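CPU socket lever won't stay down – am I about to break something?

Juwita Tambunan
Posted 10/20/19

Putting an old desktop tower back together and I've reached the bit where you push on expensive things and hope. The chip is sitting in its socket, but the lever takes more force than I'm willing to apply to anything I can't replace. Is that normal? I have a budget of 64 dollars and most of it is already spent. 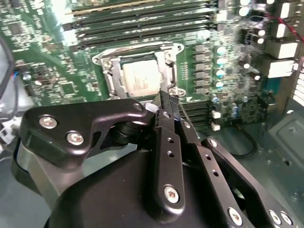
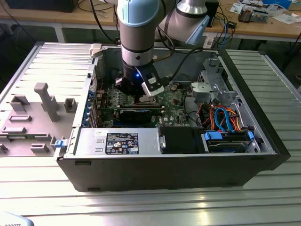 Amirul Krishnan

I've had this argument with a good many sockets and the lever usually wins round one. Lift the chip straight out, check the notches or corner mark, set it back with no pushing at all, then close the frame. With the tower on its side like yours you can lean on the lever properly. Some creaking is normal – crunching is the end of the hobby. I'd also take the graphics card out first, as it's right below where your knuckles will land.

Pelupessy560

just buy a laptop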